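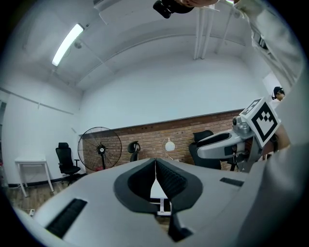
# Stornik Folding Worktable, White

We've wanted a small table in the range for years, and the Stornik is the first one that got everybody in the shop excited. It opens in one motion! You pull the two leg frames apart until the catches click, turn it over, and it's ready for sewing, homework, seedlings, jigsaws or a very crowded breakfast.

Peter Halás drew the first version for his own apartment, where the kitchen and the workroom are the same room, and you can tell it was made by a person who has to put things away every night. Folded up it slides behind a door or under most beds. The corners are rounded (your hips will thank you) and the top wipes down with a damp cloth and a drop of dish soap.

## What's new in this version

The July update brought a stiffer hinge and wider feet. The old feet were fine on floorboards and a bit skittish on tile, and Nazanin Bahrami in our workshop kept at it until she had a rubber we all liked. She tested the hinge by opening and closing it 1,478 times over two weeks, mostly while on the phone. It still clicks the way it did on day one.

## Details

- Top: white, matte finish
- Legs: folding steel, powder coated
- Load: 100 pounds, spread evenly
- Assembly: none
- Spare feet and catches: sold separately, always in stock

Please don't sit on it. A sewing machine is no trouble at all, and neither is a stand mixer, though we'd put the mixer near the middle.

## Goes well with

The Godinho stool tucks in nicely underneath, and the Sovham clamp lamp fits the edge of the top without any padding. Shahla Babaei uses all three for bookbinding and has left a long, lovely review with tips on keeping glue off the hinge. Her best one is to run a strip of masking tape along the joint before you start.

## Ordering

We make these in batches of 200, and the current batch is ready to ship. Two tables fit in one carton, so if you're ordering a pair, put them on the same order and you'll only pay shipping once. Replacement tops are available by email, and we'll send the screws along with them.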